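Mar 12, 2026

I finally got myself to the open day at Warero, after promising Teodora since January that I'd go and then finding a reason not to. Parking was a nightmare (if you go next year, use the lot behind Partington Street and walk over) but I was through the door with a coffee by the time the first demos started, so I'll call that a win.

I'd figured on an hour, tops. I stayed for most of the afternoon! There were talks upstairs, and a very earnest fellow from Sturbridge with slides about warehouse scheduling, and I'm sure it was all excellent, but I kept drifting back to the white table where a humanoid was working with a piece of fruit and a plate. Such a small job. You or I would do it while reading our phones, and I stood there holding my breath like it was overtime in a playoff game.

What got me was the hands. I'd expected pincers, I guess, and these have proper jointed fingers in silver and black, with a thumb that comes in underneath the fruit. I must have bent down to look at the knuckles from every angle they'd let me.

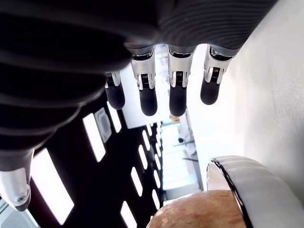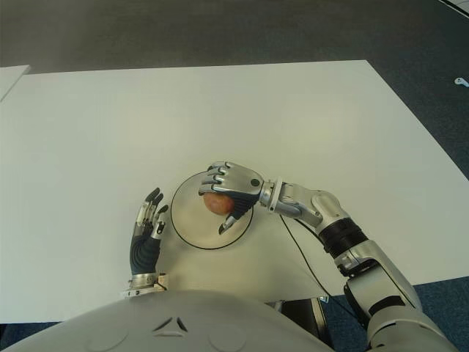
The apple and the plate, my favourite part of the day:
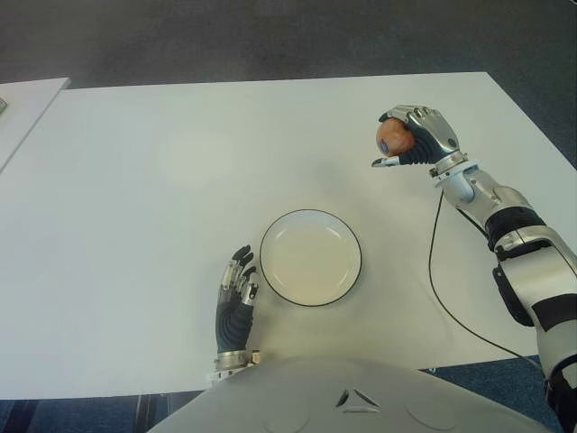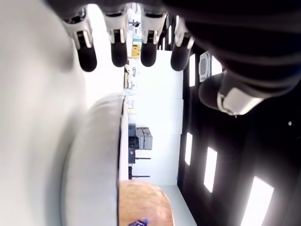
Kiri Merrick was running the questions and she was terrific, very patient with the kids and even more patient with me. I asked why fruit and why not, say, a nice regular block, and she said a block teaches you how to pick up blocks. Fruit comes in whatever shape it likes, and you can't squeeze it as hard as you want either. Then a boy of maybe nine asked if it could peel a mandarin, and she laughed and said to come back in a few years.

I did get up to the Clusville room in the end, where they had the older grippers laid out on a bench and let you work one with a joystick. I'm hopeless at it. My score was 21 out of 100 and the girl ahead of me got 40, and she had mittens on a string around her neck, so draw your own conclusions.

Teodora wants to bring her class in the spring and I've already offered to drive. I also came home with 2 tote bags and no idea where my good umbrella is, so if you were there and picked up a green one with a wooden handle, please send me a note!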